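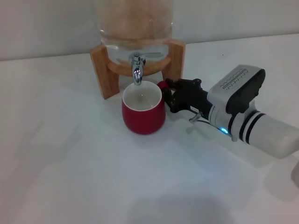 Visita al taller de Wirkport en abril: ¿hay que reservar para ver la demostración de los robots?

Chanida Phuthong
Quiero llevar a mis dos sobrinos a la jornada de puertas abiertas. ¿Es necesario reservar, y cuánto tiempo dura la demostración?

Theerawat Pongsiri
Conviene reservar en la página de Wirkport, porque cada grupo admite 20 personas como máximo. La demostración dura alrededor de tres cuartos de hora y los niños deben entrar con un adulto — también los mayores.

Suleiman Lawal
Yo fui sin reserva y me dejaron pasar, pero era el último turno de la tarde.

Yupin Klinhom
El aparcamiento es muy pequeño. Mejor tomar el autobús hasta Sestdale.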